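Course Notes, Unit 3: Shape Sorters and Form Boards

By Yaryna Dovhaniuk – November
4 min read

These notes go with the second half of the unit on play materials for toddlers. Bring them to the practical at the Nechyporuk room, along with your observation sheet from last time.

1. Terms

A form board is a flat piece with shallow recesses. The child lays a matching flat shape into each one. A shape sorter has openings, and the pieces are solids. In the catalogs the two words get mixed up, and Landia uses "form board" for both. In your written work, use "sorter" whenever the piece is a solid with length to it.

A prism is a solid with the same outline all the way along. A cylinder is the round version. Most sorter pieces are one or the other. The outline at the end is what has to match the opening, and the long sides only matter once the piece has started to go in.

2. What the child has to work out

Choosing the opening comes first. Children between one and two usually try the nearest opening, or the one that worked last time. Matching by eye comes later, and plenty of children go back to trying everything when they are tired.

Next comes standing the piece up. A long piece picked up off the table is normally lying on its side, so the wrist has to turn before the end faces the board. Watch for this one. It is often marked down on observation sheets as "wrong shape" when the child has picked the right opening and is holding the piece flat.

Last is the turn. A cylinder goes in at any angle. A square piece has four positions that work and a star with five equal points has five, but the star allows very little error in between. The points catch on the rim. Children respond by pushing harder, and some will move to the circle, where they have had success before.

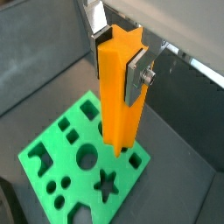

Vasylyna Bondarchuk objected to teaching the star at all in the first month, and said that in her group it went back in the cupboard until every child could manage the square without help. Her view was that a child who fails with the star four or five times stops coming to the table, and that the circle and square give enough to do.

There is a case for both. If you keep the star out, leave it where the child can handle it. Feeling the points and grooves along the sides is useful before any sorting starts. If you put it away, write down when you bring it back so the next person can follow the record.

3. Color

On some sets each piece has the same color as its place on the board. A child can finish these by color alone and you will learn nothing about shape. An orange star and a green board avoid the problem. For the practical, use a board in one color only.

4. Setting up

Put the board flat on a plain table, directly in front of the child. Offer one piece at a time, lying down. Start with the cylinder. Do not point to the opening. If the child holds a piece over the wrong one, wait.

Help in this order: turn the board a little, then name the shape, then guide the wrist. Record the first kind of help that was needed – not the last.

5. For next time

Read the Momanau handout, section 2. Watch one child with one sorter and write a page on how the pieces were turned. Volodymyr Yurchenko has the key to the materials cupboard. Sorters go back with all pieces in the bag.

Contact: Vira Holovko, course office, Beselden
© Beselden Early Years Courses. For enrolled students.
Back to top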